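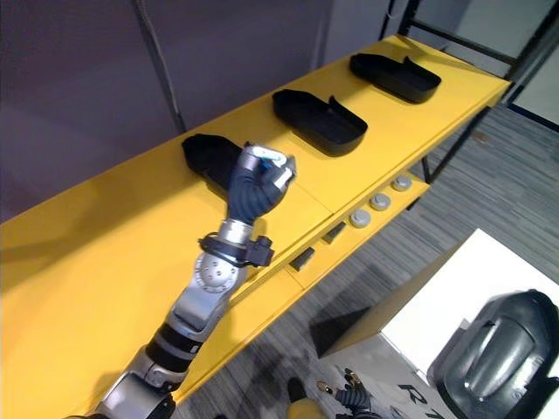 Page last changed: March 2021

Ticket 634: Label printer skips, then pretends it didn't
Status: Closed, reopened, closed
Opened by: Maiara Sampaio, shipping desk
Handled by: Eleni Vukadinović, IT and anything with a plug
Equipment: Marinho label printer, the one by the window
Software: Culel order manager, shipping screen

Original report

"Printer is feeding blank labels between good ones. Sometimes one blank, sometimes a whole tongue of them. Then it's fine for hours. Then error 931. I've turned it off and on. I've been nice to it. Please come."

First look

Went over. Maiara printed a test label. Perfect. She printed another. Perfect. She gave the printer a look I would not want to get from a coworker. I stood there for a while pretending to read the ticket, printed several more, and they were all fine. Went back to my desk, sat down, phone rang. Blank labels.

Asked her to keep the blanks and write on each one what she'd been printing just before. I expected a shrug and got a shoebox full of notes by the end of the day, so credit where it's due. The notes also include some remarks about the printer that I won't copy here.

What error 931 means

The manual says "Media condition. Check media." I checked media. It was in there. The online help says the same thing with a picture of a hand.

What it means in practice is that the printer was looking for the start of the next label, fed paper for longer than it thinks reasonable, and gave up. So 931 and the blanks are the same complaint. If it finds a start late, you get blanks. If it never finds one, you get 931 and a red light.

Things I tried that made no difference

Cleaned the sensor with the little swab. There was dust on it. There is dust on everything in shipping. No change.

New cable. The old cable had been bent behind the desk at an angle I'd call hopeful, so I'm not sorry I replaced it, but no change.

Firmware update. Took most of an afternoon, including a long stretch at a progress bar that had clearly gone home early. The menus are now a slightly different gray. No change.

Reinstalled the driver. This reset the label size to one used, as far as I can tell, for jam jars. Put it back. No change, except that one customer's address came out in a very tasteful narrow column.

Moved the printer away from the window, on the theory that sunlight was getting into the sensor. I was fond of this theory. It explained why things got worse in the morning and it made me sound like somebody who understands optics. It failed the following morning, in the shade. Moved the printer back, as Maiara likes it where it was.

Swapped in the spare

We have 2 of these printers. The spare lives under the returns desk and is the same model, same age, and hasn't done a day's work since we got it. Put it on Maiara's desk with the same roll and the same computer. It behaved for the rest of the shift. I wrote "hardware fault, main unit" in this log and closed the ticket.
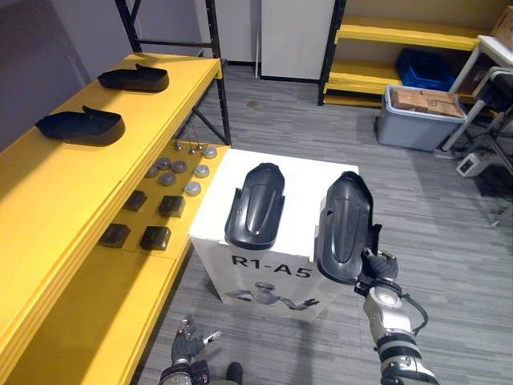 Reopened it the next day. The spare was doing the same thing, with more enthusiasm. I've left the words "hardware fault, main unit" in the history as a lesson to whoever finds them.

So the printer was innocent, or they both were guilty, and I was left with the paper, the software, and Maiara. She pointed out that she hadn't changed. I believed her.

Back to the shoebox

Should have done this first. Sorted the blanks by what had been printed right before them. Most of the bad ones followed an order going abroad. Not all, which annoyed me, but most.

Domestic labels come out of Culel one way and customs labels another. I'd assumed the difference was the extra box of text at the bottom. I saved one of each job to a file and opened them side by side in a text editor. Most of it is the sort of thing only a printer could love, but near the top of the customs job is a line the domestic one doesn't have. It sets the media type. It tells the printer the roll has black marks on the back.

For anyone who has been spared this so far: rolls come in two sorts. On gap rolls, there's a small space between labels and the sensor looks for the light coming through. On black mark rolls, there's a printed bar on the back and the sensor looks for that. If you tell the printer to look for a bar on a roll that hasn't got one, it'll search for a while with great sincerity and feed you blanks as it goes.

Our rolls are gap rolls. They've always been gap rolls. So every customs label was telling the printer to go hunting for something that wasn't there, and the setting stuck until something else put it right. The something else was usually Maiara turning it off and on, so her first instinct beat my firmware update by a wide margin.

I wrote this up, felt good about it, and went to get a sandwich.

The part that still didn't fit

If that was the whole of it, customs labels would have failed since the day we got Culel. They'd been fine for ages. Also there was the small stack of blanks that came after plain domestic orders, which I had been putting to one side in the hope that they'd go away.

Asked in purchasing whether we'd changed anything about labels. No, nothing. Same supplier, Ekberg, same rolls. Asked when they'd last ordered. August. Same rolls? Same rolls. Could I see the invoice? The invoice had a different letter on the end of the part number, and a cheerful note saying that the usual item was out of stock and an equivalent had been supplied.

Went to the supply closet. The front boxes are the Ekberg equivalent. Pulled the backing off a few feet of it. Black marks, very neatly printed, one per label. Went to the back of the closet, behind the toner for a printer we got rid of. Old gap rolls, still sealed.

So we'd been running both. Whoever changed the roll took whichever box was nearer, and the boxes look identical from arm's length. I now think the closet had been slowly rotating between the two sorts for months, depending on who was reaching and how tall they were.

That covers everything in the shoebox:

Gap roll, domestic label: fine.
Gap roll, customs label: blanks or 931, until the power goes off.
Mark roll, customs label: fine, and everyone forgets there was ever a problem.
Mark roll, domestic label: fine mostly, as the mark rolls have a narrow gap too, but it's narrow enough that the sensor misses it on a bad day.

The spare looked healthy for a shift because it happened to be a shift with no foreign orders in it. I checked. I'm not proud of how long I looked at the order list before accepting it.

Call to Culel support

Long hold, pleasant music, pleasant person. They confirmed that the customs template has its own media setting and that it ships set to "mark." I asked why. They said some customers like it that way. I asked whether it could follow the printer's own setting. It can, there's a drop-down, and it's on the second tab of a window that opens only if you hold down the shift key while clicking Edit. They sent me a help page on this afterward. The help page doesn't mention the shift key.

Fix

Culel, Templates, Customs, hold shift and click Edit, second tab, Media: changed from "Mark" to "Use printer setting." Saved. Saved it again after it turned out not to have liked the first time.

Both printers set to gap, then calibrated with an old roll in.

All Ekberg mark rolls taken out of the closet and put on the high shelf in my office. They'll go back if Ekberg will have them. They have offered us a credit and a calendar.

Purchasing has the full part number, last letter included, and has been asked to refuse anything equivalent.

Printed 3 customs labels in a row with a domestic one after each. No blanks. Maiara printed a batch of her own afterward without telling me, as a proper test should be run, and had no complaints. The shoebox has gone into recycling.

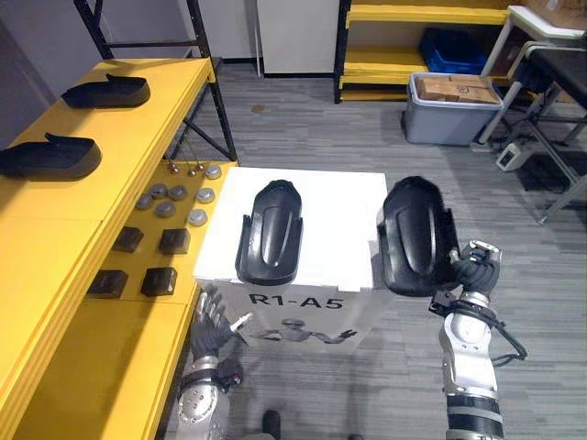

How do I tell a gap roll from a mark roll without opening the printer?

Peel back the loose end of the roll and look at the underside of the backing paper. A black bar at each label means it's a mark roll and should come to Eleni. Plain backing means it's a gap roll and can be used.

If it comes back

Look at the roll before anything else. Then look at the customs template, as a Culel update may put the setting back to "Mark" (support said it shouldn't, in the tone people use for that word). If both are right, hold the feed button until the light blinks, let go, and let the printer run out its calibration labels. It'll waste a few. Those blanks are normal and don't need to be saved or annotated.

Don't update the firmware. I've done it and it's only gray.

Note added by Maiara Sampaio

Working fine. Had one 931 but the roll had run out, so I think that one was fair. Can the spare stay on my desk? It's quieter.

Note added by Eleni

The spare can stay. The old one is under the returns desk now, calibrated, with a gap roll in it and a sticky note on the lid saying so.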